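**Re: [porar-sim] wrist view examples, block set**

Tuesday, January 22, 2019

The wrist view in the Porar simulator is running with the new block set, fisheye and speckle both turned on.

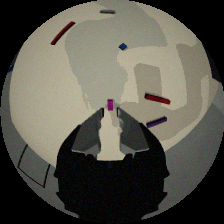 Helge Sæther wrote:

> My worry is the starting positions. In the December batch the gripper nearly always began lined up with the block it was meant to pick up, and the model learned to close and lift without looking much. Could we get more examples where it has to move sideways first? I'd also like the failed grasps kept. Firarska threw theirs out and regretted it.

Fair point on the starts. The December batch has 126 examples and I went back through them last night. In 39 of them the target is well off to one side. The rest are too easy.

For the next batch I've changed the script so the start position is drawn from a wider area, up to 125 mm from the target in any direction. The target colour is drawn at random as well, so magenta won't turn up more often than the others. Bars and cubes stay mixed together on the table.

Failed grasps will be kept from now on. They go in the same folder with a 0 in the outcome column. Please don't rename them - the Zanton loader sorts by file name and it gets confused.

Two things still open:

- The table shading. I'd like to vary the patches between episodes but haven't worked out how.
- Whether we drive with the joystick or the keyboard. Joystick paths are smoother, keyboard ones are quicker to record.

If anyone has a view on the second one, reply to the list and I'll set the Hägglund machine up to match.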